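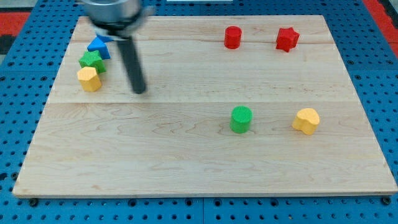

研究室 > 作業ノート > 卓上アーム > 1月

機材更新の検討(机上ピッキング台)

午前。年度内に執行できる残額は492千円。Hafsteinさんに確認済み。税込、送料込みでこの枠に収めること。端数の繰越は不可。以下、買うもの、待つもの、買わないものの整理。結論が出ていない項目もそのまま書いておく。

・グリッパの指
現行の長い指は先端が丸く、天板すれすれまで下ろして側面から挟む使い方には合っている。問題は予備がないこと。片側を折ったら、その時点でデータ取りが止まる。最優先で予備を買う。
候補はPredbyの純正品と、Uddin経由の互換品。互換品のほうが安いが、図面では取付穴の公差が純正より緩い。左右の先端高さがずれると、低い物体のときに片側だけ天板に当たる。公差の実測値をUddinに問い合わせ中。回答がなければ純正にする。
指先パッドは消耗品扱いで別費目にできるとのこと(Hafsteinさん)。見積では必ず行を分けてもらう。「一式」でまとめられると費目を分けられず、前回はそれで差し戻しになった。

・天板
木の板をペグボードの上に置く現行の構成を継続する。樹脂板への変更案があったが見送り。理由は二つ。木目と継ぎ目込みで背景を撮りためた分があり、ここで背景を変えると前後の比較が面倒になる。もう一つは、樹脂のサンプル片を天井灯の下に置いたところ、照り返しが強く、影と物体の境界が読みにくかった。
ただし板の継ぎ目の段差は測っておくこと。押して滑らせる動作を入れるなら、継ぎ目で引っかかるかどうかが効いてくる。隙間ゲージは工具棚の下段。測定結果はこの項の下に追記する。
予備の板は同じ材で一枚。木目は揃わないので、色味だけ合わせてもらう。これは地元の材木店に頼むので、見積の様式が違う。Hafsteinさんに先に様式を見てもらう。

・積み木
Lollicoの追加セットを検討。円柱、星、ハート、三角柱、六角柱は現行と同じ形を続けたい。色は赤、青、黄、緑。形と色の組み合わせに偏りがあり、色だけで当てているのか形を見ているのかを評価で切り分けられない。全組み合わせを揃えるのが望ましいが、セット品の中身は色の割り付けが選べない。単品販売の有無をLollicoに照会する。
単品不可の場合は、セットを複数買って余りを倉庫に回すか、足りない分を塗るか。塗ると表面の摩擦が変わるので、できれば避けたい。
星とハートは挟む向きで結果が変わる。指の開き幅の仕様を決めるときは、一番幅の広い置き方で測ること。円柱の直径だけを見て決めない。

・制御側
Ravbridgeの保守契約が切れる。更新は36か月一括か単年。単価は一括のほうが低いが、今回の残額から出すと指の予備が買えない。単年で更新し、来年度の当初予算に一括分を載せる案で進める。
Ersoyさんの意見は更新不要。現行版で困っていないし、障害時に使ったのは公開のマニュアルだけ、という主張。一理ある。ただ契約が切れるとエンコーダ交換の際に部品代が定価になる。過去の修理記録を見て、値引き分が契約料を上回った年があるか確認してから決める。担当は自分。

・照明
拡散板付きのライトを追加したい。いまは天井灯の位置に依存していて、物体の影の向きを変えられない。影を条件として振る実験を組むなら必要。ただし今期の実験計画には入っていない。順位は最後。金が余ったら買う。

・非常停止ボタン
見積対象外。安全の費目で別途申請する。ここに混ぜない。

見積の状況
3社に依頼済み。Predbyは納期4週間と回答あり。Uddinは在庫品なら早いが、互換の指が在庫かどうかの返事がまだ来ない。Ravbridgeは保守の見積のみで、ハードは出してこない。Lollicoはカタログ価格のままなので、見積書の発行を別に頼む必要がある。
年度末は経理の締めが先に来る。納品日ではなく検収日で切られるので、届いてから取付確認をする時間も納期に足して考えること。指は取り付けて開閉と原点復帰まで見ないと検収印を押せない。

優先順位(現時点)
指の予備
保守契約(単年)
積み木の追加
予備の板
照明

14:20 追記。Ersoyさんと台の前で確認。
指の長さについて。短い指に替えれば剛性は上がるが、手首のハウジングが下がるぶん、隣の積み木との干渉が増える。物体を寄せて置いた配置では、つかむ対象の隣にグリッパの取付部がかぶることがある。長い指のまま行く。短い指の見積は取り下げ。
移動速度を落とせば剛性の不足はほぼ問題にならない、というのがErsoyさんの見立て。速度を落とすと一日の試行数が減る。どこまで落とすかは予算の話ではないので別ページで。
あと、板の固定方法。いまのやり方だと指で強く押したときにずれる可能性がある。クランプを買うかどうか。ペグボードの穴に合う規格の治具があればそれが早い。穴径とピッチを測ってから探す。金額は小さいはずなので、消耗品で落とせるか聞く。

16:05 追記。Hafsteinさんから返信。
・指先パッドの別費目は可。ただし指本体と同じ注文書に載せる場合は行を分けるだけでなく品番も必要。
・保守契約は単年でも年度をまたぐ期間の扱いに注意。開始日を年度内に置くなら、今年度の支出として処理できるか経理に確認が要る。返事待ち。
・積み木は「教材」ではなく「実験用標準物体」と書くこと。品名で毎回問い合わせが来るため。
・材木店の見積は手書きでもよい。店名と押印があること。

未処理
Uddinに公差と在庫を再照会。
Lollicoに単品販売と見積書の件を照会。
修理記録の確認(自分)。
継ぎ目の段差、ペグボードの穴径とピッチの測定(Ersoyさん)。
Predbyの見積は有効期限が短いので、Uddinの返事が遅れるようなら先に発注の可否を決める。期限の日付は見積書の右上。原本は共有棚の緑のファイル。

コメント 3 シェア 4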